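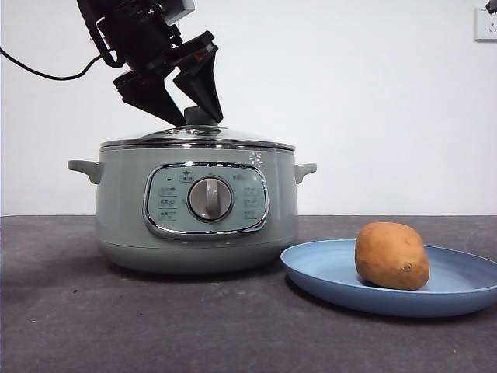
Does the Drostosar port keep your saves from the old version? Only the chapter saves carry over – anything you saved in the middle of a case is lost.

Print this page | E-mail this page
Last updated: January

Eetu Mäkelä wrote:
> I'm on chapter 3 and can't get past the Gilchrist interview.
> Did the port change the clues? 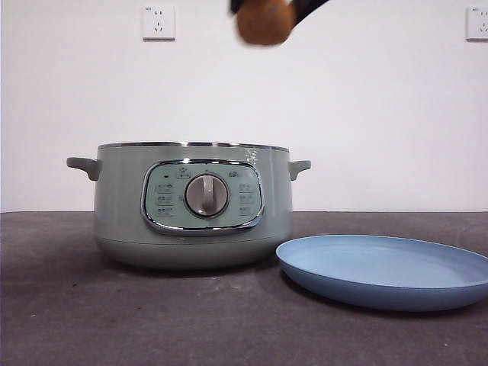 The clues are the same, but the order matters now. Show her the ferry ticket first, then the Butov letter. If you do it the other way you lose 2 hearts and she stops talking. I spent almost 50 minutes on that part before I reloaded. Build 2377 still has the bug where the letter disappears from the menu – go back to the title screen and it returns.

Kirsty Prendergast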